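## Part 2: Getting the hard drive into its caddy and back in the tower

I lay the tower on its side for all of this, open side up. You can do it standing, but then you're fighting gravity and the cables, and I've lost that fight enough times. Give yourself a bench with nearly 30 inches of clear space, unplug everything, and hold the power button in for a few seconds before you touch any parts. 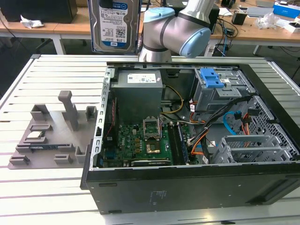
1. Read the drive label before it goes in, and write down the capacity and serial number. I skipped this on my first build and had to pull the whole thing back out (Lorraine Mahuika still brings it up).
2. Push the loose power wires toward the power supply and hold them there with a soft tie. I use the Pivow ones – 200 to a bag, and I'm still on my first bag.
3. Leave the data cable out where you can reach it.

**Caution:** If your CPU socket is open and empty, keep your fingers and your cable ends well away from it. Bent pins are a miserable way to spend an evening!

### Practice first if you're new

Lauri Harju talked me into using a dummy board before working on a real one, and I'm so glad he did. You get to feel how the parts line up without risking anything expensive.
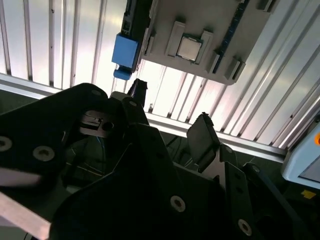

4. Set the dummy board down flat and find the memory slot and the processor. Those are your two landmarks for everything else.
5. Go over the layout a couple of times, then do it again with the board turned the other way around.

**Note:** Check your work surface for stray screws before you put any board down. The grooves in a ribbed bench top love to swallow them. 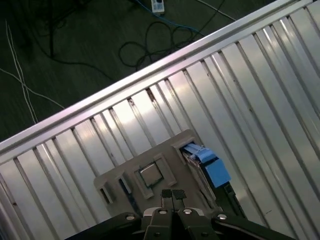 *By Isla Crichton | Rikham Bench Guide, section 28*

### Seating the drive

6. Slip the drive into the caddy with the connectors facing the open end.
7. Slide the caddy into the bay until the latch catches. Don't lean on it. If it stops short, back it out and look for a wire in the way. 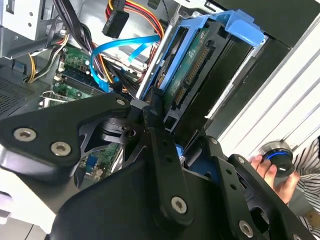 8. Plug in the data cable, then power. Both are keyed, so if one won't go, flip it over and try again – please don't force it.
9. Give each plug a very light tug.

Leave the side panel off until the drive shows up in setup. Closing the case is covered in the next section.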